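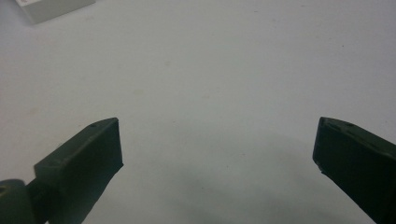

White on white, with a white block in the corner. Very me at the moment.

So the craft table has been cleared, and I mean properly cleared, for the first time since we moved in. I started on Sunday after breakfast thinking I'd be done by lunch (ha) and I was still sorting beads at teatime with the radio on and a cold mug of tea next to me.

If you've been reading for a while you'll know the table has been a sore point. It came as a flat-pack from Fitano, the 2,000 mm one, and it was supposed to be for sewing. Then it became the place where post went. Then it was the place where the wrapping paper went, and the glue gun, and a lampshade I was going to recover in March, and by the summer I was cutting out patterns on the bedroom floor with my knees complaining the whole time.

What finally pushed me was the jigsaw. I'd bought a 3,008 piece Pathak puzzle (the harbour one, which I've wanted for ages) and there was nowhere in the house flat enough to do it. You can't do a puzzle that size on a tray, I have tried.

Anyway, the method, if you can call it that. I took everything off and put it on the landing. All of it, even the things I knew were going straight back. Then I wiped down and had a look at what I'd got, and it was a bit shaming really. I had 248 buttons in one jar alone, which I know because I tipped them out and sorted them into colours when I was meant to be getting on with the paperwork. Four pairs of scissors, and only one that cuts. Enough ribbon to go round the house.

The buttons have gone into Clulleo drawers, the little stacking ones with the clear fronts. I bought 20 and I've already filled most of them, so I may have to be firm with myself. I did think about labels but my handwriting puts me off, so for now I'm just opening drawers until I find the right one.

The lampshade has gone to the charity shop — I wasn't going to do it, was I? The good fabric is folded in the cupboard and the scraps are in a bag for stuffing. I'm still cross about the glue gun, because I found the stand for it but not the gun, and I had it in my hand in September, I'm sure of it.

I love a pale surface for this sort of thing! You can see a dropped pin straight away, and dark thread, and every single crumb, which is less welcome. I did wonder about getting one of those big Vondano cutting mats to cover part of it, but they only seem to come in a rather fierce purple and I'd have to look at it every day. If anyone knows of a plain grey one that doesn't curl up at the corners, please do tell me in the comments.

The landing is still full, by the way. There's a heap by the airing cupboard that I'm stepping over on my way to bed, mostly magazines and a box of wool I haven't been brave enough to open. That's next weekend's job, or possibly the one after, depending how I get on with the harbour. I've done two edges so far and I think there's a bit of sky missing.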